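Menu Engineering and Cost Control: Handout for Unit 4
Reading time: 3 minutes

This handout accompanies the fourth lecture of the module and should be read before the seminar. Students are expected to be able to calculate a food cost percentage, to classify dishes by popularity and margin, and to comment on the limits of both methods.

1. Food cost percentage

The food cost percentage of a dish is the cost of its ingredients divided by its selling price, excluding tax, and multiplied by 100. The ingredient cost must come from a standard recipe card, which records every item by weight or volume, including oil, garnish and bread served without charge. Trimming losses are entered on the card as well. A kitchen that buys whole fish and costs it at the purchase weight will understate the cost of each portion.

The result is useful for comparison within one menu section. It is less useful between sections, as a soup and a steak place very different demands on stock, labour and equipment. 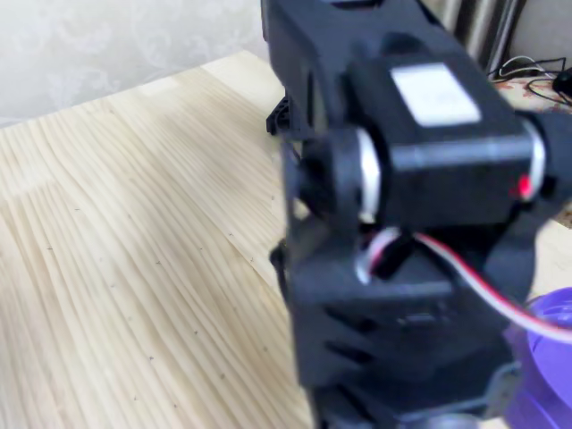

Department of Hospitality and Food Service Management

2. Contribution margin

The contribution margin is the selling price less the ingredient cost, expressed in money. A dish with a high food cost percentage may still contribute more per plate than a cheaper one, and wages and rent are paid from that contribution.

The case used in the lecture is Zilano, a neighbourhood restaurant with 10 main courses. Over one quarter it sold 3,805 main courses. The two dishes with the lowest food cost percentage were also the two with the smallest margin, and the owners had been promoting both on the chalkboard.

3. Classification

Each dish is placed in one of four groups according to whether its sales and its margin fall above or below the chosen thresholds. Popular dishes with a high margin should be left alone and their quality protected. Popular dishes with a low margin may bear a small price rise or a change of side dish. Dishes that sell poorly but carry a good margin should be renamed or moved on the page – or recommended by the waiting staff – before they are withdrawn. The remaining group is reviewed for removal.

Students should note that a sample of fewer than 1,000 covers can give misleading results, particularly where the menu changes with the season.

4. Preparation for the seminar

Read the Meltora and Emia case sheets and complete the costing table for each. Bring a calculator. The written assignment is due in June.

Comments

emia_group2: Is the bread basket costed per table or per person in the Meltora sheet?

Course office: Per person. The sheet has been corrected.

Van der Merwe: Section 3 was clearer than the textbook, thank you. Could the thresholds be worked through in the seminar?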